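Grudlow Publishes Results on Teaching Robots to Handle Nested Tableware

Method uses hand-held grippers in furnished rooms to record how people grasp stacked bowls

LORNETTHORPE, 2018-12-21 - Grudlow, a developer of training methods for household robots, today released the results of a study on how robot arms can learn to pick up stacked dishes from human demonstrations. The study was carried out with the engineering group at Tunier and covers 3,733 recorded demonstrations.

Stacked bowls are a known problem for two-finger grippers. A grasp that closes on the outer bowl alone leaves the others free to slide out when the stack is tilted. The Grudlow method trains a control policy to place one finger inside the innermost bowl and the other against the outside of the outermost one, so that the whole stack is held through its walls.

The demonstrations were made by people using hand-held grippers fitted with a camera. The finger pads on the hand-held units have the same ribbed surface as those on the robot arm, and the camera sits in the same position relative to the fingers. Recordings can therefore be used for training without a robot in the room.

"We wanted the grasps that people choose at a table with chairs pushed in and things left lying on it," said Orysia Kushnir, who led the study at Grudlow. "A bench in a lab gives you very clean data, and the policy then has trouble in a dining room."

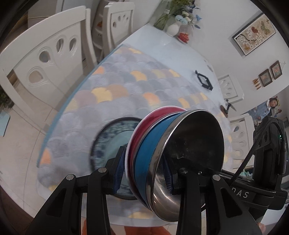
How the Method Works

Each demonstration is divided into three phases: approach, closing and carry. The policy is trained on all three, but the closing phase is given more weight. Simão Brandão, who wrote the training software, said most failures in earlier versions came from the finger that goes inside the stack.

"The inside finger has to go deep enough to hold and stop before it reaches the bottom of the bowl," Brandão said. "With polished steel the camera sees a lot of reflections in there. We stopped trying to estimate the depth from a single view and used the last second of the approach instead."

The training set includes stacks that mix steel and colored bowls, held upright and on their sides. Patterned table coverings were used on purpose in part of the set, as earlier policies had confused printed curves with bowl rims.

Results

The trained policy was tested on a robot arm in 700 trials with stacks that did not appear in the training set. It lifted the complete stack and set it down again in 91 percent of trials. A policy trained on outside grasps only, with the same number of demonstrations, did so in 64 percent.

Accuracy improved steadily up to 2,000 demonstrations and more slowly after that. Danuta Kalinowski, head of testing at Tunier, said the remaining failures were mostly with stacks in which the bowls had different depths and did not sit tightly together.
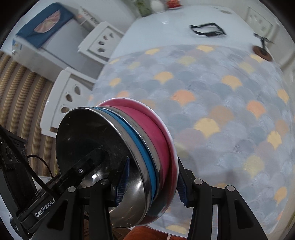
A stack of nested bowls held on its side, with one jaw inside the steel bowl and the other against the outer pink bowl.

Next Steps

Grudlow and Tunier plan to extend the recordings to plates and lidded pots. The enlarged set is expected to reach 4,000 demonstrations. The written report and the test protocol are available to research groups on request. The recordings will follow once the review of household footage is finished.

About Grudlow

Grudlow develops data collection and training methods for robots that work in homes. The company is based in Lornetthorpe.

Press contact: Afaf Najjar, Grudlow Communications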